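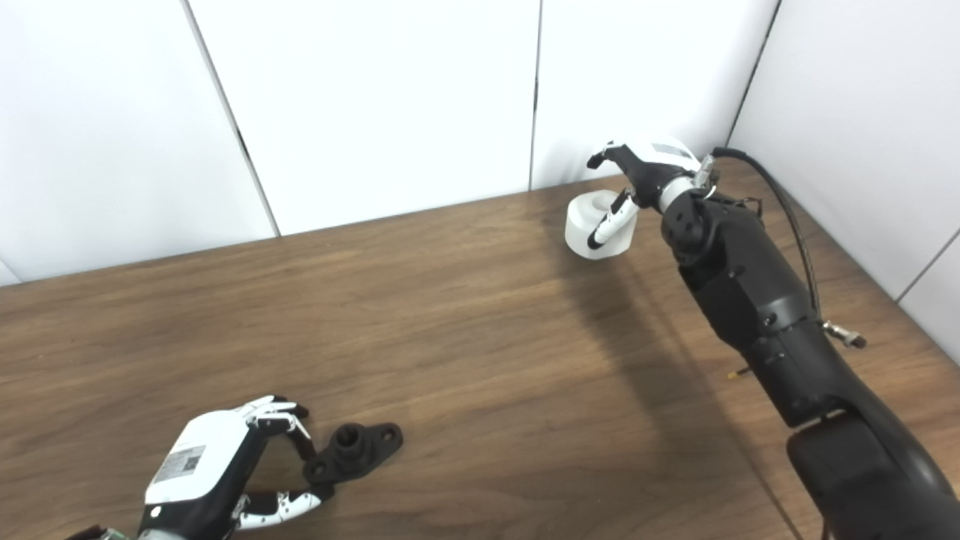

ABOUT US / PEOPLE AND AUTOMATION

Gornolness assembles small mechanical parts and housings for equipment makers. The company employs 178 people at 2 sites, Treltbridge and Rirnen, and has been led by Sun-ja Ryu since the sites were brought under one management.

Part handling at Treltbridge was for many years done entirely by hand. Under the Heo program, robotic arms and hands are now being taught to pick up and place parts such as black flanged pieces and white cylinders at a tabletop station. Work of this kind is repetitive, and it was the most common source of wrist complaints among our assemblers.
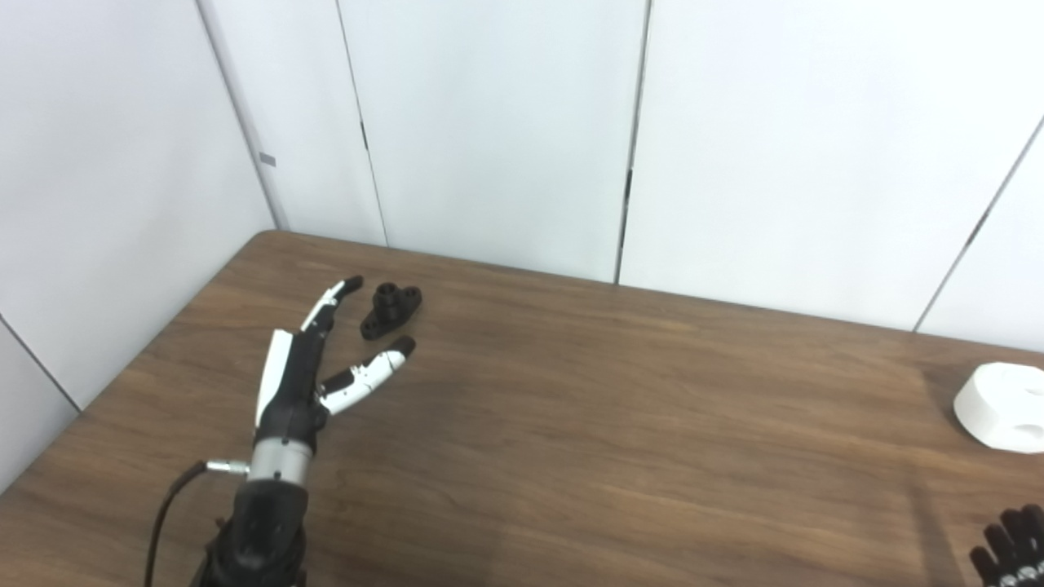
Employees who move to the program keep their grade and their shift. They receive 20 hours of paid training under Hertta Toivonen, Head of Workplace Learning, and then work as station operators. An operator sets out the parts, watches each run, records faults and decides when a run should be stopped. That decision rests with the operator on duty — it does not require a supervisor's approval.

Some duties have been harder to divide than we expected. Final inspection remains with our assemblers, and there is no plan to change this. Questions about job descriptions are handled by Yiğit Tekin in Employee Relations.

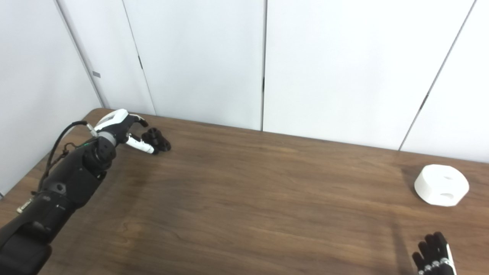
Proposals for new stations are reviewed each October with elected staff representatives. Jae-in Ha represents Treltbridge and Eetu Leinonen represents Rirnen. Minutes of the review are posted at both sites and may be requested from the front office.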